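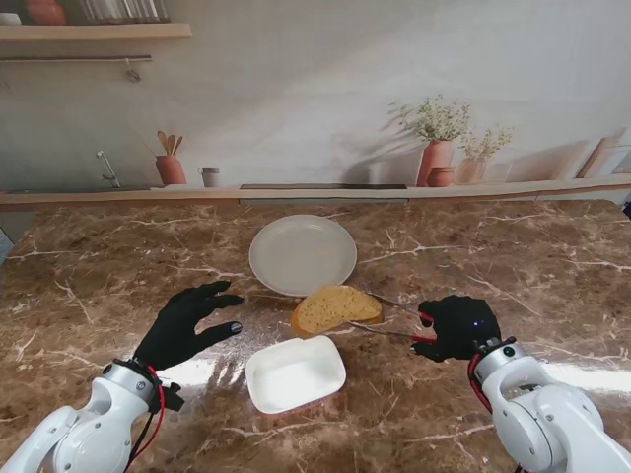
How long does the visit to the Kurnum salt works take?
Two hours with the guide, and you should keep half an hour more for the small museum near the gate.

I went in September with my colleague Pei-shan Tai. We took the morning bus from Riviere and arrived before nine, when the gate was still closed. The visit costs 14 with the museum, and children pay half of it. Our guide was Bernadette Delorme, who has worked at the ponds for many years and speaks slowly, so I could write everything down.

The works have 68 ponds. Sea water enters by a long channel and moves from one pond to the next, each one a little more shallow. In the last ponds the salt is raked by hand – this is done only in dry weather, and we saw two men doing it.

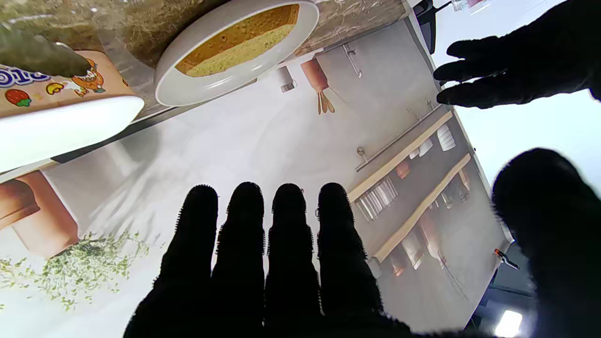
Issue 146, page 23

After the ponds we walked to the old storehouse. Inside it is dark and the air tastes of salt. The beams are from the first building, and Ms. Delorme showed us marks where the workers wrote the weight of each load. The highest one I could read was 2803, but she did not know in which unit.

The museum has good maps and too few chairs. I bought a bag of coarse salt for my mother. Please bring a hat and closed shoes, the path between the ponds is narrow and has no shade. The last bus back to Riviere leaves at 5:10 p.m.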